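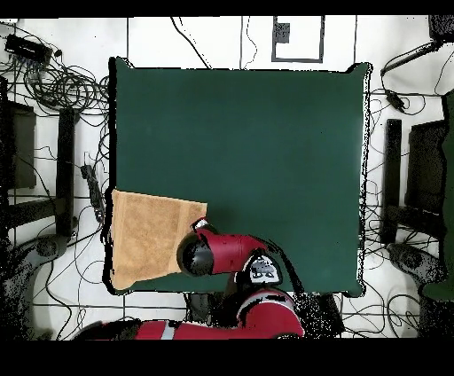
Figure 1. Red arm with its gripper at the towel, green work table.

3. Working rules for the towel task

Our group ran the towel task on the Jirnero bench during the spring term. When we started in March there were no written rules, and two students could leave the same bench in very different states. Kamran Naseri drafted a one-page sheet, and the version we tested in June 2025 has seven rules. The ones that caused the most discussion are given below.

Speed. The arm runs at up to 40 percent of full speed whenever a person is inside the marked area. Full speed needs a second student at the stop button.

Table. Only the cloth being handled goes on the table. Tools and cups stay off it, even between runs.

Cables. Cords on the floor are kept clear of the side where the operator stands. We did not fully meet this rule. The tiles around the table still carry a lot of black cable, and a power strip sits right beside the table edge. Gholamreza Asadi priced floor covers, but the order was not placed before the term ended.

Logging. Every run gets a line in the log, including aborted ones. We logged 536 runs. In 4 of them the operator's name was missing — all from the first week.

The full sheet is in Appendix B.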